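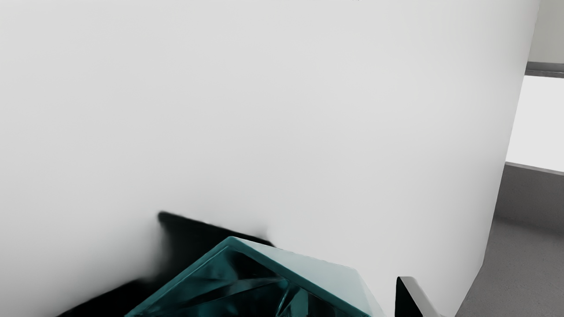

Cosance News Reports Write for us Contact

Reports > Iltero Fund > Second progress report

August
By Florencio Requena

Second progress report to the Iltero Fund: Cosance, a shared blog for people living away from home

Period covered: February to July

1. Where the project stands

The blog is open and has been publishing every week since March. In the first report I said we would open in February. We opened three weeks late, after the move from the old host to Skulon took longer than planned. All the old posts came across with their comments. A few of the earliest ones lost their paragraph breaks and I have been fixing those by hand. That job is done up to the letter M.

At the end of July we had 43 people signed up to write. Of those, 29 have published at least one post. The target in the grant agreement was 25 published writers by the end of the second period, so we are past it. The target for posts was 100 for the whole year, and we will reach it early in the fall if people keep going at the present rate.

The writers are students, people on work contracts, two retired couples, and several people who moved for a marriage and stayed. Most live in a country other than the one they grew up in. A smaller group moved within the United States, from one coast to the other or from a town to a city. We had some discussion in the spring over whether the second group belonged. I decided they do. The application said "away from home" and did not say how far.

2. What people write about

The application predicted that most posts would cover practical matters such as visas, bank accounts and finding a doctor. Those posts exist and they get steady traffic from search, but they are a minority. The most common subject is the visit back: planning it, paying for it, what the house was like, what had changed, who had died or moved, and how long it took to feel normal again after returning. The second most common is food. The third is holidays that fall on a working day in the new country.

I also get posts that are plain complaints, about landlords, coworkers, being asked where an accent comes from, or relatives who never call first. I was asked at the last check-in how we handle these. The rule is that a writer can be as angry as they like about a situation, and cannot give the name, address or workplace of a private person. I have sent four posts back under this rule. Three were changed and published. The fourth writer withdrew, and later sent in a different piece on another subject.

3. Editing

Each first post gets a full edit with notes. After that a writer can choose full notes, a light check for spelling, or nothing beyond the rule above. Most choose the light check.

Editing takes more time than I budgeted. A first post from someone who has never written for strangers usually needs two rounds. The hard part is the length. People send 3,000 words covering two years and I ask them to pick one afternoon out of it. Some are glad to be asked and some are put out. I now say this in the welcome email, with a sample of a post before and after cutting, and the second rounds have become shorter.

We publish in English and Spanish. Eleven posts so far are in Spanish and four appear in both languages, translated by their own authors. The first report said we would pay for translation. I have not spent that line. The writers who were asked preferred to do it themselves or leave the post in one language. I would like to talk about moving the money (see section 6).

4. The Guzmán evenings

We hold a reading once a month in the back room at Guzmán, which the owners let us have without charge on condition that people buy something. There were five evenings in this period. The June one was canceled for a burst pipe on the street and not rescheduled.

The format is simple. Three or four writers read a post, people ask questions, and we finish by 9 p.m. Writers who live elsewhere can send a recording. The recordings worked poorly the first two times. The speaker in the room was too small and people at the back left. We bought a better one from the equipment line and the April and May evenings went well. One writer's mother came to the May evening without having read the blog before and stayed to talk to everybody, and several people wrote about that afterward.

The evenings bring in few new readers. They do bring in writers. Several of those who joined in spring had come to an evening first. For that reason I plan to continue them, though the grant agreement lists them as optional.

5. Readers and comments

The blog now has 700 email subscribers. The agreement did not set a target for this. Most open the weekly message, and a good part of them read only the first post in it, so I have started rotating which writer goes first.

Comments are open for two weeks on each post and then close. I read them all before they appear. It is slow, and on weekends a comment may wait a day and a half. I tried letting known commenters post directly in April. It led to a long quarrel under a post on whether people who leave have the right to criticize the place they left. There was nothing in it I would call abuse, but the author of the post was upset and asked for it to be taken down. I removed the comments, kept the post with her agreement, and went back to reading everything first.

Two posts were copied onto other sites without permission. One site took its copy down when asked. The other has not replied. I have written twice and will write again this month.

6. Money

Spending is under budget overall. Details are in the spreadsheet sent separately. The main differences are:

Hosting on Skulon costs a little more than planned, as we needed the plan that includes the mailing list.

Equipment is fully spent (speaker, cables, one microphone).

Translation is unspent.

Editing hours are overspent by the end of June and I have been working the extra hours unpaid since then.

I ask the Fund to allow the translation line to be moved to editing. It would cover a second editor for a few hours a week from September through the end of the grant. I have someone in mind who edits in both languages and has already written for the blog. If the Fund would prefer to keep a reserve for translation, half the line would still be useful.

7. Problems

Writers drop off after the second post. The first one has usually been waiting in their head for a long time, and the second is what did not fit in the first. Then they write to me that they have nothing to say. I have tried sending a monthly question that people can answer in a few hundred words. The one for May was "What do you still buy from home?" and it got more replies than any other. The one for July was on weather and got two.

The site is hard to search. Tags were added by the writers themselves and there are five spellings of "homesick." I will clean up the tags once the paragraph breaks are done.

We also have no good plan for what happens to a post when its writer wants to disappear from the internet years later. At present I would simply delete it on request. A short written policy will be ready before the next report.

8. Next period

Finish the repair of old posts and the tags. Bring in the second editor if the change is approved. Hold four evenings at Guzmán. Put together a small printed collection, paid for by advance orders, with the final list of posts chosen by the writers. Two of them have offered to proofread it.

I can meet any morning before 11 a.m. to go over the spreadsheet. The next report is due in February.

Florencio Requena
Editor, Cosance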